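Gripper trial for the laundry handling work package
Progress report to the Beyene Fund, March
Prepared by Krisztina Fodor

1. Work done in this period

In the last report I promised a comparison of two grippers on the same arm. Both are now tested. The first is the Gakis parallel gripper with the short rubber pads, which we had already. The second is the Jaltoto gripper with the long plastic fingers, delivered in the first half of the period. The mounting plate for it had the wrong hole pattern and we had to make a new one, so we lost three working days.

Each gripper made 60 lifts with clothes from our test set of 16 garments. A lift is counted as good when the garment stays in the fingers for 30 seconds after it left the pile. The Gakis was good with shirts and towels but weak with thick fleece, where the pads close on the surface only. The long fingers go deeper into the folds and they hold hooded sweatshirts much better. With thin cotton the difference is small.

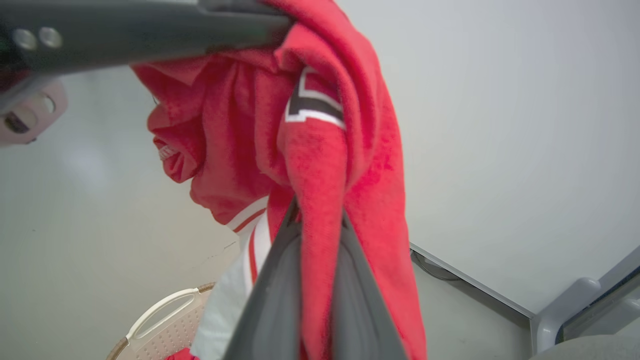

Figure 1. Wrist camera view: red sweatshirt held between the two long fingers.

The wrist camera was moved once, because in the first position the upper finger covered too much of the view. It still covers a part of it — we accept this for now. The planning software does not need the whole garment to choose the next grasp point, but it must see where the cloth is pinched.

2. Problems

The Valtell controller stops with a force warning when the fingers close on several layers at the same time. We have raised the limit one step and the warning comes less often. I have asked the supplier if a higher limit is safe for the motor and I am waiting for the answer.

3. Next period

We will continue with the long fingers only. The planned work is to repeat the fleece lifts with the new force limit, to try a softer cover on the finger tips, and to start with placing garments on the folding table. The budget is not changed, except for the new mounting plate, which was paid from the line for small parts.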